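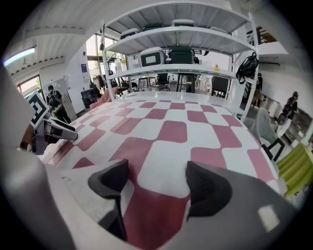
2 min read

October, evening

Back on the checkered cloth today. Pink and white, big squares, the loudest thing we own, and it covers the whole table. Litska wants every task recorded on at least three backgrounds before it counts as done, and this is the second. The plain cloth is finished. The third hasn't been picked yet.

The job is folding with two grippers, one in each hand. I had the right one for most of the morning and both from eleven on. The other one has its marker square up on top where the camera can get a clean look at it, and I am still training myself not to roll my left wrist so far that it turns away. When it does, the tracking drops and the episode is thrown out. I lost nine that way before lunch and two after, so something is sinking in.

Target for the day was 200 episodes. I got 91 in by the lunch break and finished the rest a little after five. The total for the folding set now stands at 2,910. Of those, 1,099 are on the checkered cloth. Drarnus asked for an even split, so there is a good stretch of pink still ahead of me.

Notes on technique, mostly so I stop relearning them:

Come in low and flat on the near corner. If I pinch from above, the pads pick up the tablecloth along with the piece and the whole thing slides.

Pause for a beat before closing. It feels slow but the replays from Gebru look much better with it.

Start positions have to vary more. I went through yesterday's clips and far too many had the fabric in the same spot on the left. Today I tossed it and left it where it landed, even when that was right at the edge of the table and a pain to reach.

People walk past all day with their bags on and I used to stop and wait for them. The advice from Manwood is to keep going, as long as they stay clear of the table. The model has to cope with people somewhere. I still find it hard to keep a steady hand with someone moving behind the shelves.

Right forearm is sore, left is fine. I am going to swap the order tomorrow and start two-handed while I'm fresh, then do the single-arm ones in the afternoon.

Upload was at 60 percent when I left. I need to check that first thing -- last time it stalled overnight and I had to send the whole batch again.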